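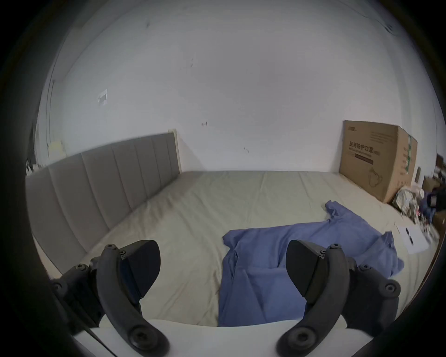 Figure 3. Blue garment on a made bed, gray upholstered headboard at left.

Category: Home & Household Studies / Laundry and Textiles

4. The bed as a folding surface

4.1 Where the folding was done

Of the 74 households in the Flikuscombe sample, more named the bed as their usual place to fold clothes than any other surface. The kitchen table came second and the sofa third. Ironing boards were named rarely, even in homes where one was kept standing. We had expected the table to lead, as it did in the earlier study by Hoekstra and Daher (2004), and the interview schedule had been written with that in mind. Two questions about chairs and table height turned out to be of little use and were dropped from the analysis.

People gave ordinary reasons for using the bed. It is large, it is near the closet, and in most homes it is free in the daytime. Several said that a table has to be cleared before it can be used and cleared again before the next meal, while a bed only has to be made. Some folded on a bed that was not made, but most pulled the covers straight first or worked directly on the bottom sheet. The Steltadine diaries, which asked for one line per load, often ran the two jobs together: "made bed, did shirts" is a typical entry.

The height of a bed is less convenient. Respondents stood and leaned, knelt on the floor, or sat on the bed beside the pile. Those who sat tended to fold on their lap and use the bed only for stacking. We coded these cases separately, as "lap folding," and they are left out of the counts in Section 5.

4.2 Laying out and smoothing

We divided the work on a single shirt into four stages: picking it out of the pile, opening it, laying it flat, and folding. The second and third stages took more of the time than we had planned for. A T-shirt that comes out of the dryer in a ball has to be found by its shoulders or its hem before anything else can be done, and the sleeves are often caught inside the body. On a table a person can pull against the hard edge. On a bed the sheet moves along with the shirt, and small wrinkles in the sheet are easily mistaken for wrinkles in the garment. This happened most often with thin jersey.

Two ways of opening a shirt were common. In the first, the person held it up by the shoulders, let it hang over the bed, and lowered it so that the hem touched first. In the second, the shirt was dropped on the bed as it was and then spread by pulling at the sleeves and corners. The first way needs some clear space and a little height, and it suits people who stand. The second was used by nearly everyone who knelt. Many used both in the same session, starting with the first and changing to the second as the finished stacks took up more of the bed.

Color had some effect that we did not set out to measure. Respondents said that dark or strongly colored clothes were easier to lay out on a pale sheet, as the outline of the sleeves could be seen at once. White undershirts on white bedding were named as the worst case. One diary from the Vornora apartments notes that a darker blanket was put down for this purpose – the only such case in the sample.
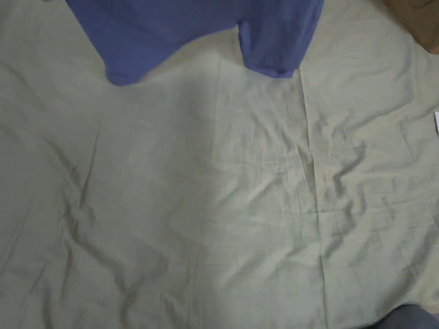 4.3 The fold itself

For short-sleeved shirts we recorded three patterns. The side fold brings each sleeve and side to the middle and then turns the bottom up to the collar. The half fold doubles the shirt down its center line and then folds it crosswise, once or twice. The third pattern, which we call the bundle, has no fixed lines. The shirt is gathered, turned over on itself and pressed down by hand until it is the right size for the drawer.

The side fold was the one most people described when they were asked how they folded a shirt. It was less common in what they did. Over the 1000 short-sleeved items in the coded sessions, the half fold was used more than the other two together, and the bundle was more frequent toward the end of a load. We treat this as a matter of effort and available room. By the end of a load the free part of the bed is often a strip near the edge, and a side fold needs the full width of the shirt.

Softness matters here as well. When a shirt is pressed on a table, the crease stays more or less where it was made. On a mattress the hand sinks in, the lower layer shifts, and the top layer is left slightly long. Most people corrected this by picking up the folded piece and giving it one shake before stacking it. Others pinched one side and drew it back into line while the rest lay on the bed, which works for a small slip but tends to twist the cloth if the pull is too short.

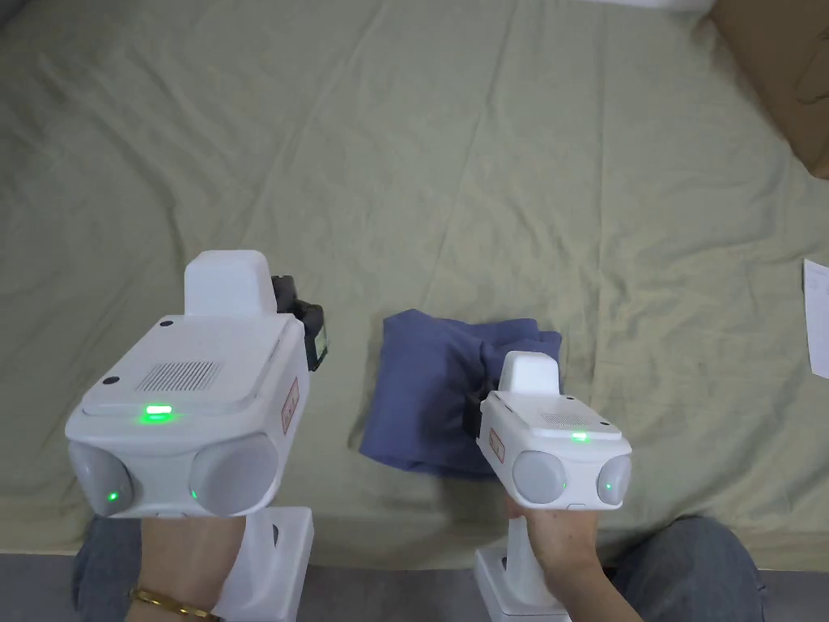 Jeptoo Waweru, commenting on a draft of this section, objected that the bundle should not be counted as a failed side fold, and said that in her own home children's shirts were bundled on purpose so that they could be told apart in the drawer. We have kept the bundle as a pattern of its own and make no ranking among the three.

Stacks were normally started at the foot of the bed and grew toward the pillows. Where two people shared the bed, each person's clothes often went on the side where that person slept. Stacks left on the bed until night were mentioned in many diaries, usually moved to a chair and put away in the morning.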